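Semaan bedside reading lamp: a long-term review

I bought the Semaan in April, when the evenings were getting lighter and I really had no excuse for needing a new lamp, except that the old one had started to buzz. I do most of my reading in bed, an hour or so each night and a good deal longer on a Sunday, so a lamp matters to me more than it probably should. My husband would have carried on with the buzzing one for another ten years!

First, what you get. The box holds the lamp itself, a heavy round base, a little Allen key and a leaflet in very small print (rather cheeky for something sold as a reading lamp). It goes together in a few minutes. The stem screws into the base and the head clips on top, and I managed it sitting on the floor with a cup of tea beside me. The makers promise 800 lumens at full brightness. I can't measure that, but I can tell you that full brightness is far too much for a bedroom and I have used it precisely once, to look for an earring.

Where the Semaan wins me over is lower down the dial. Turn it to a third or so and you get a soft, warm pool of light that falls on the page and hardly anywhere else. I tried it with a fat old paperback with yellowed pages, a glossy cookery book and a library hardback in a plastic jacket, which is the worst of the three for glare, and only the cookery book gave me any bother. Tilting the head down a touch sorted it out.

I did compare it with two others before I settled. The Ernberg was the prettier lamp, all curves and brass, but it gave off a bluish light that made me feel I was at the dentist. The Dredholm was cheaper and I wanted to love it, only the switch is on the flex, and by the time I had fished about for it down the back of the bedside table I was wide awake again. The Semaan has its dial on the base, big enough to find in the dark with a sleepy hand. 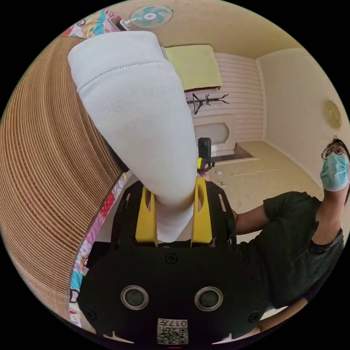
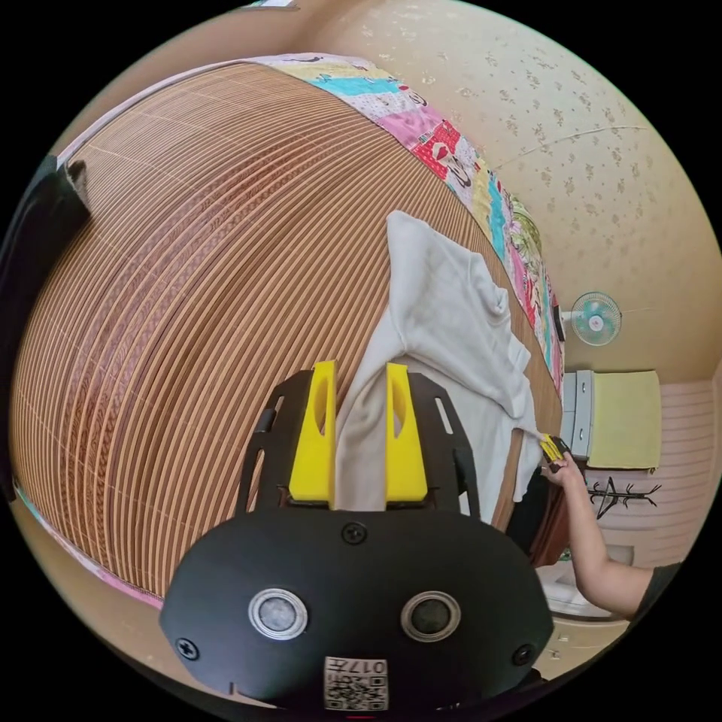
Now for the grumbles. The flex is too short. Our only free socket is behind the wardrobe, and I had to buy an extension lead from the hardware shop in Wulville before I could put the lamp where I wanted it. The base also picks up dust like nothing else I own, and being matt it shows every fingermark. A barely damp cloth does the job, but you will be at it every week.

The other thing is the memory. The lamp is supposed to come back on at whatever brightness you last used, and mostly it does, but if you switch it off at the wall it forgets and greets you at full blast. I found this out at five in the morning and said something I won't repeat here.

The bulb is built in and can't be changed, which I don't care for as a rule. The leaflet gives it 2,000 days of ordinary use, and I shall have to take their word for it. I would still have preferred one I could unscrew and replace.

Would I buy it again? Yes, and I very nearly have, for the spare room, although I am holding out for the sales. If you read in bed beside somebody who wants to sleep, it is well worth having. Just check where your socket is first.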